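# Chapter 6: Showing the Task

In Chapter 5 the robot's motions were written out ahead of time as a list of joint positions. That works when the part is rigid and always sits in the same fixture. It works poorly when the part bends, slips or changes shape while it is being held. For tasks of that kind, it is usually faster to have a person carry out the motion through the robot and to record what the joints do. 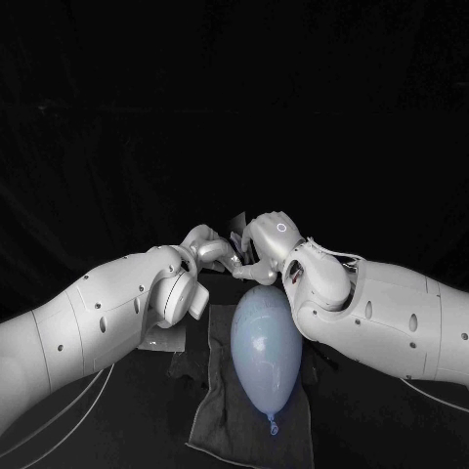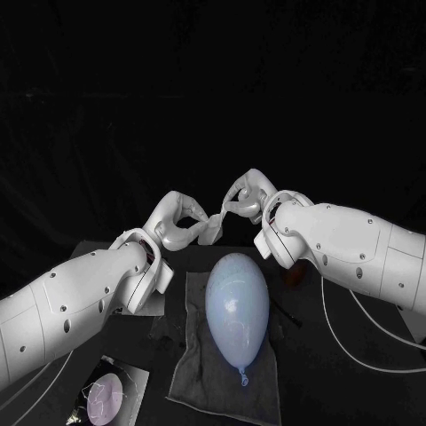
**Figure 6.1** Two-handed work above an inflated balloon on a gray cloth. In both views, the fingers of the two hands come together over the balloon.

A recording made in this way is called a **demonstration**. One demonstration covers one attempt at the task, from the start pose to the end pose. It holds the joint positions of both arms, the finger positions, the camera images and a clock value for each sample. The clock value matters more than beginners expect. If the images lag behind the joint readings, the robot will learn to close its fingers at the wrong moment.

There are two common ways to give a demonstration.

**Hand guiding.** The operator takes hold of the arm and moves it. The motors are set to cancel the weight of the arm so that it feels light. Hand guiding needs little equipment and suits slow motions with a single arm. It is awkward for two arms with many-jointed fingers, since one person can't easily place ten fingertips at once. The operator's own arms also tend to block the camera.

**Remote control.** The operator stands or sits away from the robot and moves a pair of input devices, such as gloves, hand controllers or a smaller copy of the arms. The robot follows. The camera view stays clear of people, and both hands can be moved together. The cost is a loss of feel. Unless the system sends force back to the operator, contact has to be judged by eye.

Malachy Mac Giolla, who trained operators at the Fenham laboratory, had each new operator practice for 45 minutes before any recording was kept. Most of that time went to one skill: bringing both hands to the same small object without pushing one hand into the other. His notes give the usual faults as closing too early, pulling the hands apart before the grip is set, and watching only one hand.

The Fenham group kept 482 demonstrations of its first two-handed task. Brayden MacDonald later reviewed the set and removed 40 of them, mainly for long pauses in which the operator was deciding what to do next. A pause is harmless to a person watching. To a learning program it looks like part of the task. Section 6.4 explains how to trim pauses and when to discard the attempt instead.

## What you will need from earlier chapters

You should be able to read a joint-angle plot (Section 2.3) and convert a fingertip position from the camera's coordinates to those of the robot's base (Section 4.1). Review the wrist joint limits in Section 3.5 as well. An operator's wrist and a robot's wrist seldom have the same range, and the first exercise in Section 6.1 deals with what happens when the operator turns past the robot's limit.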